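Pre-season inspection, rain and river gauge stations, Sembiring catchment
Inspector: Hanna Nazarenko
Reviewed by: Retno Tarigan
Period: December, before the monsoon peak

Status codes: OK, ACTION (fix before next reading), WATCH (recheck at next visit).

## 1. Tipping-bucket rain gauge, Fimard ridge

- [x] Funnel clear of leaves and insect nests. **OK**
- [x] Base level in both directions. **OK**
- [ ] No obstruction within twice the obstacle height. **ACTION**
- [x] Calibration drip test within 5 percent. **OK**

Comment: Bamboo on the east side has grown back since the last cut. Catch will read low in wind-driven rain. Landowner has agreed to clearing. Readings from this gauge stay flagged in the flood log until the work is signed off.

## 2. River stage sensor, Prumura bridge

- [x] Radar head secure, bracket bolts tight. **OK**
- [x] Staff gauge legible over full range. **OK**
- [ ] Sensor and staff agree within 2 cm. **WATCH**
- [x] Cable conduit sealed at both ends. **OK**

Comment: Sensor reads high against the staff at low flow. A gravel bar has formed under the upstream pier and the water surface is uneven there. Do not apply an offset yet. Sekar Lumbantobing will take paired readings at 9 a.m. and again at a higher stage.

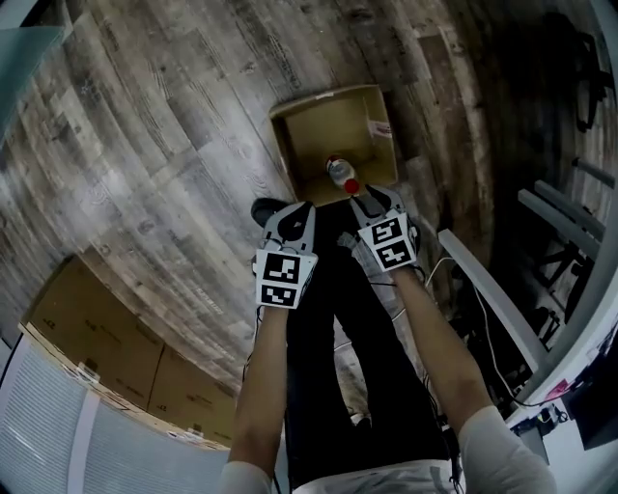

The alarm threshold at the bridge is unchanged. If the paired readings confirm a fixed difference, the offset goes in the logger and not in the spreadsheet, so that the warning messages use the corrected stage.

## 3. Logger and telemetry, both stations

- [x] Battery holds voltage under load. **OK**
- [x] Desiccant replaced. **OK**
- [x] Clock matches network time. **OK**
- [ ] Transmission interval switches to 15 minutes on heavy rain. **ACTION**

Comment: Fimard switched correctly on a simulated storm. Prumura stayed on the hourly interval. Henrique Valente suspects the old configuration file was reloaded after the battery change. Reload, repeat the test, and attach the message log.

## 4. Landslide-prone access track, Flallero

- [x] Culverts open. **OK**
- [x] Crack markers present and readable. **OK**
- [ ] Marker spacing unchanged since last visit. **WATCH**

Comment: Upper pair has widened slightly. No fresh soil on the track. Access on foot only after heavy overnight rain. Sekar Majimbun holds the marker readings and should be told before anyone goes up.

Open items: bamboo clearing, Prumura interval setting, paired stage readings, upper crack markers.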